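The rule book for the path runners was 10 pages long when I started at Prindarby, and I know because I had to initial every one of them on my first Friday, sitting in a cold cabin with a pen that kept dying on me.

I'd come over from the warehouse side, where the machines stay indoors and everyone has more or less the same idea of what a floor is. Outdoors is a different job altogether! The runners are knee-high delivery carts, six wheels and a lid, and they go up and down between the depot and the new houses at Corkudov with people's prescriptions and milk and (far too often) one single forgotten onion. My title was route steward. What that meant was walking the route before the first cart went out and signing a sheet to say it was fit.

Bastien Barbier trained me. He'd written most of the 10 pages himself and he was touchy about them. Rule 2 was his favourite: "A change of surface is an obstacle until a person has stood on it." He made me say it out loud at the depot gate, seven in the morning, in February, with my teeth chattering.

"Stood on it," he said. "Looking's for tourists."

I thought he was a bit much. I'm telling you that now so you don't think I come out of this well.

We had a fixed speed for clean asphalt and a slower one for anything else, and the carts were supposed to pick for themselves. Mostly they did. They'd been taught on hours and hours of path, all weathers, and they knew puddles and leaves and even those squashy berries you get under the rowans. If a cart met something it couldn't name it was meant to stop and ask, and whoever was on the desk would look through its eyes and say go round, go slow, or wait. Hisia was the desk system. It had a lovely calm voice and I swear it got calmer the more of a mess you were in.

So, my fourth week. I'd overslept. Not by much, but enough that I stood in the depot yard with my coat half on and thought, well, I walked it yesterday. It was flat and straight, with a kerb down one side and the field down the other, and nothing had happened on it in the whole time I'd been there except a dog. I signed the sheet. I let cart 10 out of the shed and went to make a tea.

Hisia pinged before the kettle had boiled.

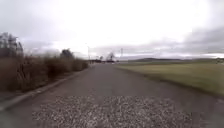 4 min read

Gravel, a big pale patch of it over the asphalt, and no trace of it in my notes from the day before. Cart 10 had stopped and asked, exactly like it was supposed to. "Surface change ahead," said Hisia. "Has a person stood on this?"

You have to understand that it asked that every time. It was just the form. There was a yes button and a no button, and no meant putting your boots on and walking out there, with six other carts queuing up in the shed and the milk getting no colder. Yes meant you could drink your tea.

I had my finger over yes for a good long while. It was only stones! I'd driven my mum's car over worse than that to get to the beach. And the sheet already said I'd walked it, so if I pressed no I'd more or less be owning up to the sheet.

I pressed no.

I'd love to claim it was conscience, but I think it was Bastien's voice going "tourists" in my ear. I put my boots on and went.

It took me ages to get there, and the wind came straight across the field the whole way. The gravel was deeper than I'd expected. I put one foot on it and it slid, properly slid, and I sat down on the kerb harder than I meant to. A cart at asphalt speed would have gone over on its lid. I raked a lane through with the side of my boot until my ankle ached, walked the lane twice, and told Hisia slow.

"Thank you," said Hisia. "Recorded as stood on."

Sat on as well, I said, but there wasn't a box for that.

When I got back Bastien was in the cabin with my sheet in front of him. He'd seen the time I'd signed it and the time I'd badged in, and there were almost two minutes between them, which even on a good day wouldn't get you to the first lamp post. I told him the lot. He didn't shout. He got out the rule book and turned to the back, where there was a bit of white space under Mrs Brynjólfsdóttir's signature (she owned the carts, I never met her), and he handed me the dying pen.

"Go on, then," he said. "What's the rule?"

I wrote that the sheet stays on its hook at the Corkudov end of the path, so you can't sign it without walking there first. He read it, crossed out my spelling of Corkudov, and put his initials next to mine.

Then he sent me back out with a proper broom.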